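What the oven door tells you

I went to the open day at Mositz on July 8, 2023, expecting to be sold something. The firm has a unit on the Borthorpe estate, between a tyre place and a carpet warehouse, and it had put out folding chairs and a tea urn. There were 188 of us on the sign-in sheet by the time I left. Most had come with children, and most of the children had come for the biscuits.

I am writing this because of one bench, or more exactly one toy, and because of an argument I had in the car park afterwards with my brother-in-law. He thought the whole thing was silly. I think it was the most useful hour I have spent looking at robots, and I have been to a fair few of these events for the Skisum newsletter.

The programme in June had promised "household tasks at reduced scale". That meant a play kitchen with a hob, a sink, a microwave and an oven with a door that drops open, much like the one my niece had. The task was the oven door. Open it, close it, open it again.

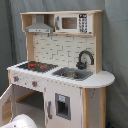
Why a toy is a fair test

My brother-in-law's complaint was that a firm with real money ought to be showing a real kitchen. I understand the feeling. If someone tells you a machine may one day help your mother at home, you want to see it in a room like your mother's.

But a toy is in some ways the harder customer. A full-size oven is heavy and stays put when you pull at it. A child's one is light, so a hard enough tug will drag the whole thing. The arm has to work at the door without shifting what the door is fixed to. Tươi Lưu, the engineer who ran the session, told us they had gone through four sets of hinges before the open day, and she said it without any embarrassment. I liked her for that. 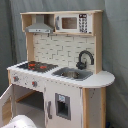

The play kitchen with its oven door open.

She also gave us a number, and I wish more firms would. In the week before we came, the arm had made 237 attempts at the door, and she had the failures on a printed sheet pinned to the wall for anyone to read. The commonest note was "slipped". The next was "pushed instead of pulled". It is dull reading, and I would trust a firm that pins it up over one that shows me a film with music on it.

The session itself was slow. I timed one go at seven minutes, including a stop while somebody typed. A boy behind me asked if it was broken. It wasn't, and Tươi Lưu answered him properly, saying the arm had been told to wait until she was happy with where it was. I don't think slowness is a fault at this stage. A thing that weighs more than I do and moves near people should be slow until there is a good reason for it to be otherwise.

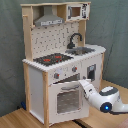 My main point is about what we should ask for when we are invited to look at this sort of work. We tend to ask what the robot can do, and we get a list. We ought to ask to see one small job and be allowed to watch it closely. With the fingertips up against the top corner of the oven door, close to the handle, and the door open only a crack, you can see how much is being asked of the machine. It has to choose a place to touch and a direction to push, and a person does both without a thought. I learned more from that than from the talk on the future of care given by a man from Ansah, who had slides and no robot.

I do have complaints. The chairs were too far back, and those of us with poor eyesight had to take turns standing at the front. There was nothing at all about cost. When a woman asked what would happen to the home helps who do this work now, she was told it was a question for policy makers. It is a question for the firm as well. They are the ones building the thing, and they had a room full of people who would have listened to an honest "we don't know".

I would also have liked to see the rest of the kitchen used. It had knobs, a tap and a fridge door, and we were there for the oven alone. Tươi Lưu said the knobs were planned for the next open day, and that turning is a different problem from pulling. 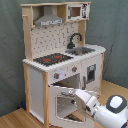
The gripper at the top edge of the open door.

My brother-in-law still says he could open that door with one finger. So could I. Neither of us could explain how we do it in enough detail for a machine to follow, and I spent part of the drive home trying. I got as far as "you take hold of the handle" and then had to say how hard.

The next open day is in the autumn and is free, though you have to book. I shall go, and I shall ask about the home helps again.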